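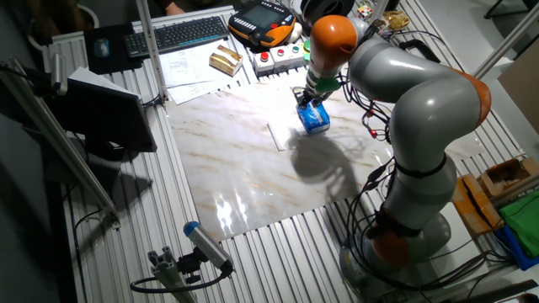 Hillerbridge packing cell back in service after cable and gripper work

2 min read

The small-parts handling cell at Mosmont's Hillerbridge site returned to regular running in April 2024, following a service that replaced part of the arm's external cabling and reset the gripper. The cell picks wrapped packages from a flat work surface and is used to test grip settings before they are passed to the packing lines.

The work was carried out by Nasr, the company that holds the maintenance contract. Its service report puts the fault down to wear in one signal cable where it bends near the base of the arm. The wear produced a brief loss of the gripper's closed signal, and the controller stopped the arm each time. Operators logged 62 such stops before the cell was taken out of use.

Technicians replaced the cable and rerouted the bundle with more slack at the lower joint. The connectors were cleaned and reseated. The old ties had been pulled tight against the arm and were not reused.

The gripper fingers were then removed, checked for wear and refitted. Refitting moved the tool center point by 2 millimeters, enough to put the fingers off center on a small package, so the point was taught again from the handheld pendant. All pick positions on the work surface were checked at low speed and four were corrected.

Closing force was set last. Film-wrapped packages crease easily, and the earlier setting had been raised several times over the past year to make up for what was taken to be slipping. With the signal fault cleared, the force went back to the value in the original setup sheet.

A test run of 547 picks was completed without a stop. Two packages were set down outside the position limit – both at the start of the run, before the last correction was entered. The stop buttons were tested separately and passed.

Nasr has changed the inspection schedule for the cell. The cable bundle will now be checked every 333 operating hours, along with the finger screws and the base bolts. The next full service is planned for July.

A second cell of the same type, at Mosmont's Drendmont site, will have its cables rerouted in the same way. No faults have been logged there, and the work will be done during a planned line stop.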